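Home | The Blog | Shop (closed for now) | About me | Say hello

I drew the same gum tree for most of July and I'm still not sick of it, which surprises me more than anyone. It stands on the corner past the Brakevthorpe oval, half dead on one side, and I can see the top of it from the kitchen if I lean.

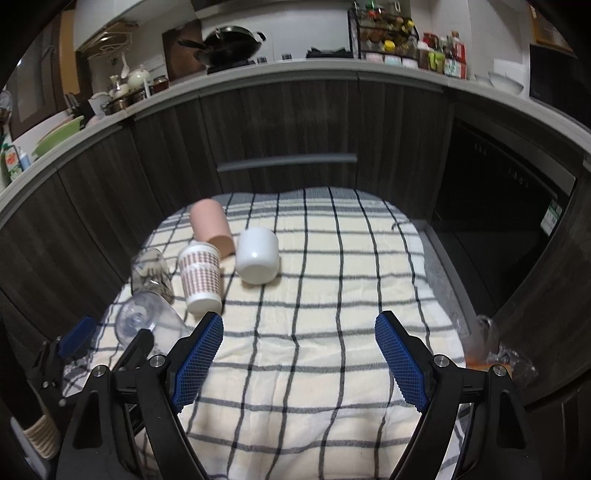
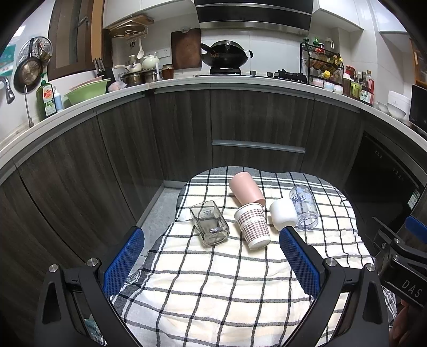

So, the tree. It started because I'd booked myself into the winter open studio at Prustemgate and had nothing to hang. Zero. I had a drawer of half-finished watercolours from two years ago, all a bit muddy, and a lovely blank sketchbook I was too scared to use. I figured if I drew one thing every morning before work, I'd have to end up with something. The first week was dreadful! The trunk looked like a drainpipe and I couldn't get the bark to hang off it properly. I was putting every leaf in, too (you'd think I'd have learnt by now).

Then I ran out of my good black ink and had to use the stuff at the bottom of the box, a sepia called Prolutach that somebody gave me ages ago and I'd never opened. It's thin and it goes a funny orange when you water it down, and I loved it straight away. It's very forgiving. You can lay it over itself four times before it starts to look heavy, and the dead side of the tree more or less draws itself if you let the brush run dry halfway up. I've since gone looking for another bottle and can't find one anywhere, so if you've got some at the back of a cupboard, please write to me.

By the end of the month I had 101 drawings. A lot of them are tiny, mind you, done on offcuts while the kettle boiled, and there are a few I wouldn't show my own mother. I laid the lot out along the hallway floor and walked up and down in my socks trying to choose. I kept going back to the ugly ones. There's one from a foggy morning where the tree is barely there, just a smear and two branches, and it's my favourite thing I've made in years.

In the end I pinned up nearly all of them, edge to edge, no frames. Framing would have cost a fortune and I'd have had to pick favourites. The wall next to mine had big glossy harbour scenes in gold frames, very accomplished, and I did have a wobble about it on the first night around 6 pm when the doors opened. But people got right up close to the little ones and told me about their own trees, so I stopped worrying.

I sold a few and swapped one for a jar of marmalade. Very happy with that trade.

Next up is the Wattimena sketch walk, down along the creek, if my knee behaves. I'm only taking one brush and a pencil this time. Might have a go at the pelicans, although they never stay put long enough for me to get the neck right.

Filed under: ink & wash, trees, things I'm working on

Contact | © All drawings and words are mine, please ask before you borrow | Back to top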